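Clomness Sedau 20 Kennel Run Panel System

Modular stainless kennel panels for shelters, veterinary boarding wards and municipal animal control buildings

The Sedau 20 is a freestanding run system for medium and large dogs. It is sold as individual panels, gates and corner posts, and any number of runs can be joined side by side or back to back. Panels lock together with captive pins. No welding is needed on site, and floor anchors are optional except where a local code requires them.

Intended use

The system is meant for indoor holding areas with a sealed concrete or epoxy floor: intake rooms, isolation wards, adoption rows and recovery runs. It is not rated for outdoor use or for floors with a slope greater than the leveling feet can take up. For sloped floors, order the extended foot kit with the posts.

Dogs held for bite quarantine should be housed with the full-height divider and the closed gate. The half-height divider is for compatible pairs only.

Construction

Frames are welded square tube with a brushed finish. The lower section of each side panel is solid sheet, which limits nose contact between neighboring dogs and keeps wash water inside the run. The upper section is vertical rod. Rod ends are seated inside the frame and welded from the back, so there is no exposed seam on the animal side.

The gate latch is a gravity type and can be worked with one gloved hand. A second locking point near the floor stops a dog from bowing the gate outward at the bottom corner. Gates are supplied right-hand hung and can be reversed in the field by moving the two hinge blocks.

Feeding and transfer

Each gate has a swing-out bowl ring that holds two bowls and turns through the panel without the gate being opened. Rings lift off for washing. Bowls are sold separately.

The optional transfer door fits between two adjoining runs. It slides vertically on a cable and is operated from the aisle, which allows a fearful or reactive dog to be moved to the clean side before staff enter. The cable handle parks on a hook at shoulder height. Inspect the cable every six months and replace it at the first broken strand.

Cleaning

Panels tolerate the usual quaternary ammonium and accelerated hydrogen peroxide disinfectants at label strength. Do not leave bleach solution standing on the metal - rinse after the stated contact time. Avoid steel wool and wire brushes, which leave particles that rust and stain the finish. A nylon brush is enough for the rod section.

Hinge blocks and latch pins should be dried after a washdown and lubricated once a month with a food-grade silicone spray.

Ordering

A starter row of 6 runs ships as one order on two pallets. The starter row price is $2,967 with half-height dividers. Full-height dividers, transfer doors and extended feet are quoted separately. Replacement latch pins are stocked under part number 97 and ship in pairs.

Lead time depends on the number of gates. Orders confirmed by noon on Thursday go into the following week's production schedule. Freight is curbside unless a liftgate is requested on the order form. 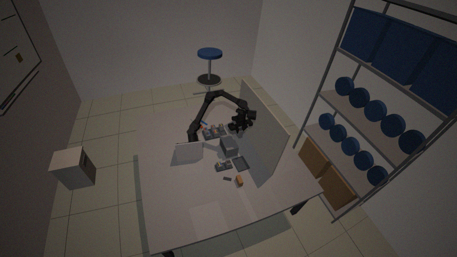 Black two-armed robot at a white table with five striped gray holders (computer rendering).

Installation

Two people can assemble a starter row with a rubber mallet, a level and the hex key packed with the posts. Start from the wall end. Set every post loosely, square the row, then drive the pins. Gates go on last, after the feet have been leveled, as a gate hung on an unlevel frame will drift open.

Runs placed against block walls should be set with a gap wide enough for a squeegee. Where the back of the row faces a public aisle, fit the rear guard sheet.

Warranty

Frames and welds are covered against manufacturing defects. Latches, cables and feet are treated as wear parts. Damage from chlorine exposure or outdoor storage is excluded.

Related items

Cumetti Raised Dog Bed, Vinyl Cover
Grajales Cat Holding Bank, Stacking
Clomness Swing-Out Bowl Ring
Sedau Transfer Door Kit
Sedau Extended Foot Kit
Sedau Rear Guard Sheet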